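Chapter 6
What a Success Rate Leaves Out

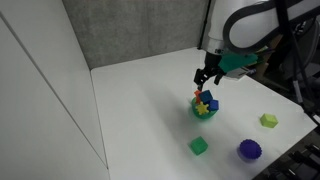

Figure 6.1 The gripper above a green bowl of small colored pieces, with other pieces on the table nearby.

Suppose a paper tells you that a robot arm was trained on 1,169 demonstrations and then cleared a bowl of small toys in 36 of 40 trials. Most readers take away the number 90 percent and move on. This chapter asks you to stay with the 40 trials a while longer.

Start with the bowl. Pieces piled above the rim are easier to reach than pieces lying flat at the bottom, and a cube offers a gripper different surfaces than a star or a scalloped cup does. Who decided how the pile was built before each trial? If the same person who trained the policy also set the table, and knew which arrangements tended to fail, the test is weaker than it looks. No cheating is needed for that – only habit.

The Redisdale trials, which we follow through most of this chapter, are a fair case to study. The group compared 2 training methods on the same arm and reported that the second, named Dokemow, did better. Maybe it did. But the first method was tested in July, before the gripper was adjusted, and the write-up gives this one line in an appendix. A gain that arrives together with a hardware change can't be credited to the training method alone.

The Ollero test, covered in Section 6.3, tries to repair this by shuffling the order of methods and hiding their names from the operator. It costs time. A full run takes 900 grasps, and few labs have published one. The Ajayi correction in Section 6.4 is cheaper, and in our view it has been asked to carry more than it can.

Before reading on, write down what you would count as a failed grasp. Does a piece that slips and is picked up on the second try count? Does one dropped outside the bowl? Keep your answer – you will need it in Section 6.2, where the published definitions disagree.

6.1 Counting Trials

A trial needs a start, an end and a rule for stopping early.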